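Reference > Color > Indoor color > Desk beige

Desk beige

1 October 2024
By Analyn Cabrera

Desk beige is a loose name for a group of pale, slightly warm neutral colors used on desks, benches, counters and other flat surfaces where people work. The group runs from a grayed cream at one end to a faint pink at the other. It has no fixed limits, and two sellers may use the name for colors that look quite different side by side. Many claims have been made for it, mostly by people with something to sell, and few of them stand up well.

Name

The name is often credited to Fedine, a maker of office furniture that used it in a sales booklet. The booklet carries no date, and the copies known today have been given widely different ages by the dealers who own them. Older price lists from other firms describe what seem to be the same colors as "putty," "biscuit" or "stone." Fedine may only have picked up a phrase that clerks and fitters were already using. The story that its founder matched the color to the inside of a seashell appears in later advertising and in nothing earlier.

Range of color

Any attempt to pin down desk beige runs into the same trouble. Surfaces fade, they pick up skin oil and cleaning products, and they look different under each kind of lamp. A sample that reads as pink in a showroom can look plain tan by a window. Collectors who match old pieces by eye tend to trust their results more than they should. Matching from a photograph is worse, as cameras correct for the light in ways the owner seldom knows about.

The pinker shades are sometimes listed as a separate color called Pomden, after a paint range of that name. Whether the split is useful is open to doubt. The Pomden cards were reprinted more than once, and no two printings agree.

Claims about eye strain

The best-known claim is that a pale, warm surface is easier on the eyes than a white or dark one. It rests largely on a single trial run by Mladenović, in which 300 office workers were moved to beige desks and asked how they felt after nine days. Most said their eyes were less tired. The result has been repeated in catalogs ever since, usually without the details.

The details matter. The workers knew why the desks had been changed. The overhead lights were replaced in the same week, and the old desks had been glossy while the new ones were matte. There was no second group left at the old desks. Any one of these would make the finding hard to read, and with all of them together it says very little about color. A shiny desk under a bare lamp throws glare whatever shade it is.

A weaker form of the claim is more believable. White paper on a very dark desk makes for a strong contrast, and some people find that tiring over a long day. A mid-toned or pale surface softens it. But this would apply equally to light gray, pale green or bare birch, and it gives beige no special standing.

Claims about mood and output

Sales material from Sastard, a later competitor of Fedine, says that beige surfaces make workers calmer and more productive. No source is given. The company's own figures compare a busy month with a slow one. Writers on office design have also blamed the same color for boredom and low spirits, on evidence that is no better.

Dirt and wear

Beige is widely said to hide dirt. It hides dust and dry crumbs fairly well. It does little for ink, coffee or pencil lead, which stand out clearly. Fine marks and scratches can be hard to see from a standing height and plain enough up close, and a mottled finish hides more than a flat one. Much of the color's name for being practical probably belongs to the mottling.

In rendered images

Pale neutral surfaces are also common in computer-made pictures, where dark objects stand out against them.

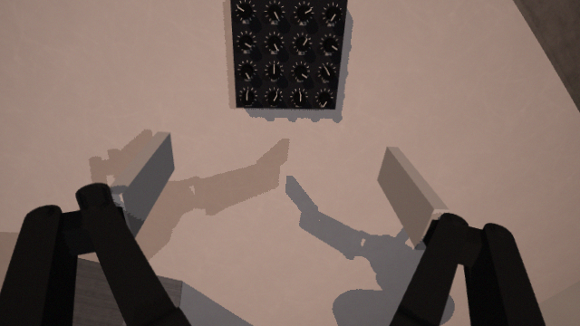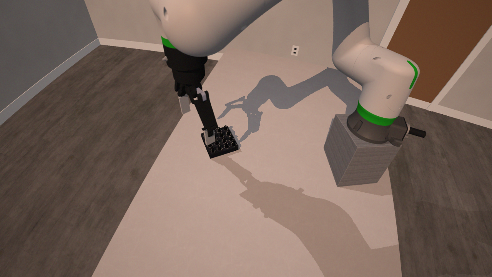
Two computer renderings with a pale pinkish-beige surface. The first includes a black panel with round knobs, the second a small black studded block.

Decline and return

The usual account has desk beige falling from favor as white and wood-look desks took over, then coming back as a retro color. The first half is hard to check. Plenty of beige desks were still being sold all through the supposed decline, only under newer names such as "sand" and "oat." The return may be a change of label more than a change of taste.

Related entries

Putty (color)
Matte and gloss finishes
Glare
Office furniture
Color matching by eye
Pomden color cards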